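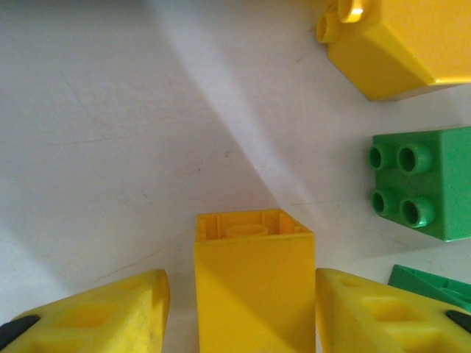

Fig. 2. Wrist view, yellow block held open side up, green 2×2 off to the right.

March 17, 2023 – Xolani Ngcobo

Search this course Go

Okay, so today we look at the Plorkura gripper kit from Rorkero. I've had one on my bench for nine weeks and I mostly like it. The fingers swap out with two screws each, and the wrist camera mounts without tools. My gripe is the manual – 87 pages and the wiring chart is at the back!

For next time, read the part on grip force and write down three things you'd ask the seller before buying. Dumisani Xaba has the loaner kit if you want a turn.

Questions? See me in the Radebe lab. Back to top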